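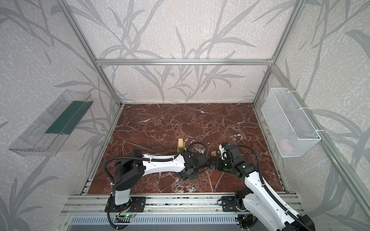

Humgate Open Day

The Humgate Open Day is a public demonstration of robotic handling held at the Humgate workshops of Plisirard, a small automation firm. It is best known for its two-arm bench, an enclosure in which a pair of white robot arms work toward each other over a red-brown marble floor. The event has been praised by local schools and trade visitors. It has also drawn steady criticism over how much a visitor can fairly conclude from it.

Background

Plisirard began letting the public into the workshops one day a year, at first in February. Attendance was poor, and the event was moved to the fall. Early open days consisted of a talk and a walk past machines that were switched off. The two-arm bench was added after the firm's then head of outreach, Aarti Kandpal, argued that people would not drive out to Humgate to look at parked equipment.

Entry is free, but slots must be booked. Groups are limited to nine people, which the firm says is a matter of floor space.

The bench

The enclosure is an open-fronted box framed in aluminum extrusion. Each arm is bolted to its own black mounting plate on the front rail and ends in a black gripper. The inside is papered in pale gray with a large pattern of darker reeds or grass blades. A clear plastic tray hangs on the left wall and a white wire-mesh basket is tied to the framing on the right.

Plisirard states that the patterned walls and veined floor are there to make life harder for the software, which must pick out objects against a busy background. Critics have accepted this only in part. Abenezer Tilahun, who reviewed the open day for the trade newsletter Cadwaladr, wrote that a busy background which never changes "is a background the machine has had all year to get used to." The firm replied that the paper is changed from time to time, but did not say how often.

The demonstration

The usual task is a handover. Small wooden blocks are set on the floor of the enclosure, one arm picks up a piece, and the other arm takes it. The grippers may come within a few centimeters of each other while this goes on. Visitors stand behind a rope and a member of staff gives a commentary.

At the open day of 17/09/2024 the commentary was given by Zeyu Shi, an engineer on the project. Shi told visitors that the arms had completed 87 handovers in a row that week without a drop. No log was shown, and the claim has been repeated in several places without a source. Visitors that day saw eight attempts per session, as printed on the program. Accounts differ on how they went. The firm's own summary calls the day "a full success," while Tilahun reported three drops in the session he attended and one attempt that was stopped by staff before the blocks were touched.

It was also unclear to many of those present whether the arms were running on their own or being guided by a person. The printed program used the word "autonomous" on its cover and "assisted" on the inside page. Asked about this, Shi said that both words applied to different parts of the session – a reply that Tilahun described as "true, probably, and no help at all."

Reception

Teachers have generally liked the event. Ffion James, who brought a high school group, said her students learned more from the failed grasps than from the talk, and asked for longer at the rope. Some visitors found the pace dull. A single handover can take close to a minute, and the promotional clips made by Brirell, the firm's video contractor, are sped up without a label saying so.

Manaia Cartwright, a warehouse planner who attended twice, has questioned the link between the bench and real work. Her main objection is to the blocks. They are light, rigid and dry, she argues, and very little in a warehouse is all three. Plisirard has said the bench is a test of coordination between two arms and was never meant to stand in for a packing line. The invitation sent to trade visitors that year, however, carried the line "See the packing line of tomorrow."

Changes after 2024

Following the complaints, the firm agreed to write the mode of operation on a board beside the enclosure before each attempt. It also agreed to let one visitor per session choose where the blocks are placed. Kandpal had proposed this when the bench was first built. The request for a public log of attempts was turned down, on the grounds that the numbers would be misread.

See also

Robot handover
Trade demonstrations
Brirell
Cadwaladr (newsletter)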